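Home Organization, Unit 8: Clearing the Floor
Course handout, October. Prepared by Ottmar Tiedemann
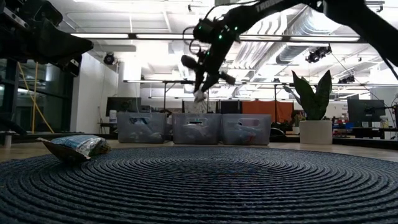 1. Why we begin with the floor

Many students want to begin with the cupboards. I understand this, but in our course the floor comes first. A thing on the floor is in the way of the feet, the broom and the vacuum cleaner, and it makes the whole room look more untidy than it is. When the floor is free, you also have a place to stand and to sort.

In the unit picture the rug is dark navy with a snack bag lying near its edge, and behind it are three storage bins in a row. Please keep it beside you when you do the exercise in part 5.

2. Three kinds of things

In this course we divide what lies on the floor into three kinds.

Waste: wrappers, old receipts, broken parts. Waste never goes into a bin for storage, also not "for the moment".
Things with a home: they have a place, but they are not in it.
Things without a home: for these you must decide a place before you pick them up. Otherwise they only travel from the rug to the table.

A snack bag can be waste or food, so look inside first. If there is something left, close it with a clip and carry it to the kitchen. Shake the crumbs out over the sink and not over the rug.

3. About the bins

Gray translucent bins, like the ones in the picture, are a compromise. You see faintly that something is inside, but you do not see well what it is. So a label is still necessary. Write it with large letters and put it on the short side, under the handle slot.

Leave a little free space below the handle. In the Kolgate reading (page 19) you find the rule of "one hand under the rim" – if your fingers touch the contents when you lift, the bin is too full.

4. Rugs and plants

A rug woven in rings holds small crumbs between the rows. Vacuum slowly, first along the rings and then across them. Lift the edge and clean the floor under it also.

For a snake plant, wipe the broad leaves with a damp cloth, one hand behind the leaf. Do not pull them. If the pot stands beside your bins, as in our picture, water it carefully and dry the floor afterwards.

5. Exercise for the next meeting

a) Choose one rug or one piece of floor at home. Write down each thing that lies on it and its kind (part 2).
b) Clear the waste first, then the things with a home.
c) For every thing without a home, write one sentence: where will it live, and why there?
d) Bring your list to the meeting. One page is enough – handwriting is fine.

Reading: Zhuravel, chapter 3, on labels.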